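Share this report (6) | 5 comments

We use cookies to improve your visit. By continuing to use this site, you accept our cookie notice.

Student Project Report: Handmade Greeting Cards at Privska Stationery
Prepared by Farzana Gondal
Submitted 19th March

1. Purpose of the Project

The project examined how a small maker of letterpress greeting cards sets its prices and presents its goods to online buyers. Privska Stationery agreed to supply order records beginning in October and to allow access to the print room during working hours.

2. Method

A total of 1,176 orders were reviewed. Each order was sorted by card range, quantity and shipping method. The two main ranges are Brotau, a plain folded card on cotton paper, and Leblanc, a heavier card with a lined envelope. Customer notes were read where the buyer had left one, and short interviews were held with the owner and the print assistant.

3. Findings

Brotau cards were most often bought singly. Leblanc cards were more often bought in boxed sets, and the buyers' notes suggest that many were intended for wedding thanks. Custom text was requested more often than the shop had expected – mainly names and short messages inside the card. Setting this text by hand takes time that is not reflected in the present price.

The Pasemel envelope liner, offered as an extra at checkout, was rarely chosen. The interviews indicated that buyers did not know what it was, as the product page shows the envelope closed.

4. Recommendations

The shop should charge separately for custom text and state the fee on the product page. The Pasemel liner should be shown with the envelope open. A minimum run of 100 cards is advised for trade orders, with proofs approved in writing before printing begins.

5. Limits of the Study

Sales made at craft fairs were not recorded in the same system and have been left out.

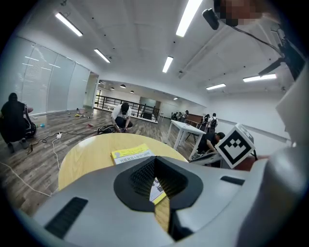

Page 6 of 6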